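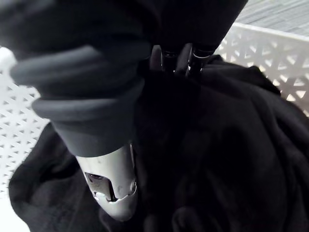 Figure 4. Black cloth heaped in a white lattice basket.

4.2 Why dark loads take longer to sort

I went into this part of the study thinking the basket hardly mattered. We had 30 households keeping laundry diaries through April, and I'd expected the grumbles to be about drying, or ironing, or whose turn it was. What I got was page after page about black clothes! Once everything in the heap is the same colour you can't tell a sleeve from a trouser leg, and people told me they just pull at whatever fold is on top and hope. Figure 4 gives a fair idea of the problem: lots of soft creases, deep shadows between them, and not an edge I'd care to bet on.

We coded 200 diary entries in all, and 49 of them mentioned a dark load by name (the Nevia coding sheet had a box for it, thank goodness). Of those, six described giving up on sorting altogether and putting the lot in as it came. I have a good deal of sympathy with the six. The entries from the shared house on Skister Road were the longest and by far the crossest, and I've quoted from them more than I probably should.

Then there's the floor. I hadn't planned to ask about it, but a basket has to be put down somewhere while you load, and several diarists wrote that they had no hard surface near the machine. Stripy grey carpet is kind to dropped fluff and very unkind to anyone hunting for a dark sock — you look straight past it.
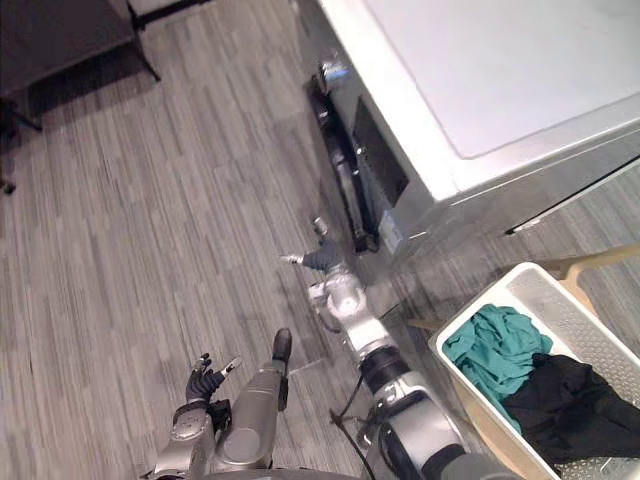

Elsie McPhee wrote back on the draft that she'd never blame the carpet: in her house the socks go missing in the basket, right down at the bottom, and she only finds them when she tips the whole thing out. I think she has a point, and I've added tipping out to the list of habits in Section 4.3, where it sits next to sorting by feel.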